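Notebook, Nostetti cell (two arms on the common rail)
2019-10-10

Purpose of today: bring the cell back to working condition after the cable work of September, and check it with the bag task before I give it back to the Jeon people. I write more than usual because next week somebody else has the cell.

State when I started. Both arms powered, both homed without error. Left arm lost its wrist picture for a moment every time the elbow passed the high position. Right arm was fine in picture but the gripper closed a little to one side. The bag with the snacks stayed in the middle of the floor, I used it also for the teaching of the reach points.

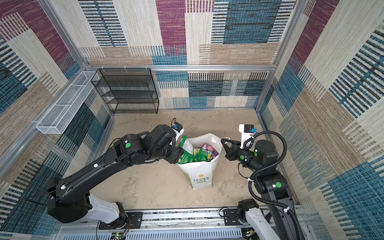

1. Cables

Left arm: the thin cable along the links was too short between two clips. When the elbow folds, the cable pulls at the camera connector. I opened the clip nearer to the wrist, gave the cable 40 mm more, closed it again. Then 50 slow folds of the elbow with the picture open on the screen, no loss. Before the change I had it 17 times in the same test, so I believe this was the whole problem.

Right arm: the corrugated conduit makes a wide arc and I do not like it very much, but it touches nothing in the range we use. I left it. If you move the ties, please move them one at a time and run the shoulder by hand between, otherwise you can not know which one made it tight.

The small board at the rail, left side: connectors pushed in, one of the wires had a poor crimp and I made it new. It should get a cover. Trurnine has a printed cover for this type in their drawings, but our mounting holes are different. Open point.

2. Grippers

Right gripper: zero position was wrong. I loosened the finger, closed on the feeler gauge, tightened, stored new zero. Left gripper: only cleaned the finger pads with alcohol, they had a film, I think from the candy wrappers.

For the handle problem. With the paper handles the fingers sometimes come down with the handle between them, and then the program thinks it has grasped a packet. The width reading alone does not help, because a twisted paper handle and the flat seam of a packet give nearly the same value.
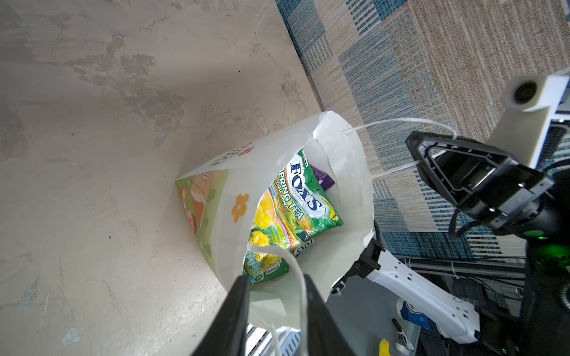

What I did for now is to raise the approach height at the near rim and let the arm come in from the side of the bag. It costs time in each cycle, but the false grasps became less. A better way would be a check of the wrist picture before closing. I wrote this in the wish list for the Bonthorpe software, where it will probably stay for some time.

3. Wrist cameras

Left bracket had play. Two screws, both not tight. I tightened them with the small torque driver and marked them with paint so we can see if they turn. After that I did the hand-eye calibration again on the left side. Right side I only verified, the result is the same as in September inside the tolerance.

Attention: after any work at the bracket the old calibration file is still loaded at start. You must select the new one by hand and save the cell setup. I forgot it today and lost the time until lunch looking for a mechanical error which did not exist.

4. Check with the task

Packets on the floor and in the bag, mixed. Left arm takes the ones at the back near the black rack, right arm works at the rim of the bag. I ran at half speed first.
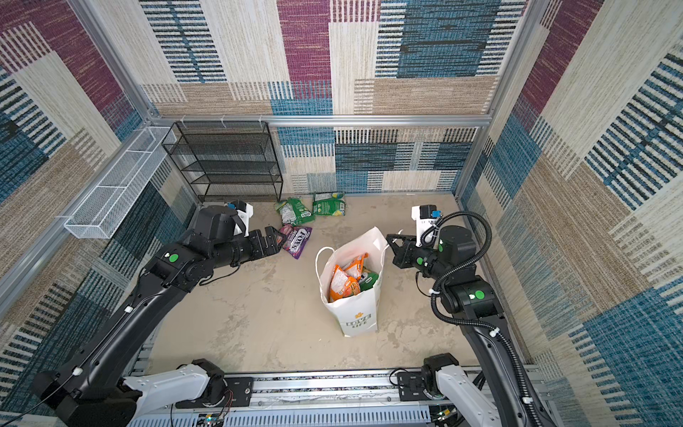 At half speed I saw no contact between the arms. At full speed the right wrist comes nearer to the left elbow than I want, so I made the shared zone bigger over the bag. Now the right arm waits until the left one is out. The rail carriage positions I did not change.

The floor has old stains and smudges. For the segmentation this makes a difference only with the pale packets, the green, purple and orange ones are found well. I would still like to have the floor panel replaced one day.

Large packets are the difficult ones. They are slippery, and when the finger takes them near the corner they hang and turn.

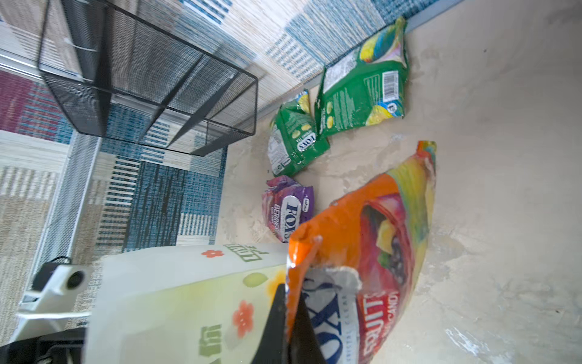 I reduced the closing speed for both grippers and left the force as it was, as more force only makes the wrapper fold. The preferred grasp point in the setup is now nearer to the middle of the packet. This needs a longer test than what I could do today.

Open points
- cover for the board at the rail, new holes needed
- spare finger pads, only one set in the drawer
- conduit of right arm, look at it again after some weeks of use
- test of large packets at full speed
- old calibration file should be deleted, but ask Jeon first if they still use it

Cell setup saved under the new name, with the date in it. Emergency stop tested on both sides, ok.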